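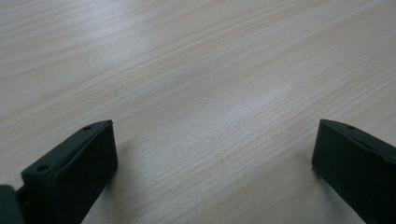 The open fingers of a hand-held gripper over a bare tabletop, seen from the tool's own camera.

Lordale shop picks hand-held gripper after side by side trial

19 Dec 2019

LORDALE - Uvow, the small automation shop on the north side of town, has finished its comparison of two hand-held grippers and will go with the Skamard for its next round of work. The other tool, the Eren, goes back to its maker before the holidays.

The trial started in July and ran longer than planned. Parts delays, mostly. Then a cable that kept dropping the camera feed, which ate most of two weeks before anyone thought to swap it.

Both tools work the same basic way. A person holds the thing, squeezes a trigger, and the fingers close while a camera on the tool records what they do. The recordings are later used to teach a robot arm the same motion. Uvow has two arms on site but wanted the hand tools because a person with a trigger gets through a lot more tries in a morning than someone steering an arm from a joystick.

Each gripper got 300 tries at the same set of jobs: pick up a plastic cup, stack blocks, fold a dish towel, move a AA battery from one tray to another. Same table, same lights. Operators switched tools every half hour so no one got too used to one of them.

The Skamard finished 230 of its tries clean on the first grab. Uvow did not release the full score for the Eren but said it was behind on everything except the towel, where its softer finger pads did better. The battery was the worst job for both. It rolls.

Weight was the other big item. The Skamard came in at 362 grams on the shop scale with the camera mounted, lighter than the Eren, and operators noticed by the end of a shift. Sore wrists showed up in the daily notes again and again for the heavier tool. The shop tried a strap on it - helped some, but it got in the way of the trigger.

Camera view turned out to be a closer call than expected. Uvow wanted both fingertips in view with the fingers wide open, plus enough table between them to see what is comming. Both tools can do it. The Eren's mount has more tilt, and the shop liked that. But the mount also slipped, and footage from before and after a slip doesn't match up well. The Skamard's camera is fixed in one spot. Less choice, fewer surprises.

Glare was a problem with either one. The shop's light tabletops throw back the overhead lamps, and a bright patch on the table can fool the software that tracks the fingers. Locking the exposure by hand fixed most of it. Uvow is also pricing diffusers for the lamps, and may try a darker mat, though that brings its own trouble with dark fingers on a dark background.

Not everything went the Skamard's way. Its trigger return spring wore out once during the trial and the spare took nine days to arrive. Charging is slow. And the manual is thin, operators said - the page on calibrating the finger opening leaves out a step, and the shop ended up writing its own one-page sheet and taping it to the cabinet.

Price did not decide it, according to Uvow. The two quotes were close enough that shipping made up most of the diffrence.

The shop has ordered 23 of the Skamard units. First batch is due after New Year's, the rest as the maker can build them. A handful will stay in Lordale and the others go out to partner sites, which will record the same jobs on their own tables. Training for those sites is set to be done by video call, one afternoon each.

Still open: which controller the arms will run on. Uvow has been using the one that came with its older arm and says it lags when the gripper closes fast. Two replacements are on the bench now, wired up but not tested under load. No date on that yet.

The shop also plans to try softer pads on the Skamard fingers, after what it saw with the towel. Pads are on order. Results from both tests will be posted on the Uvow site, along with the score sheets from this one.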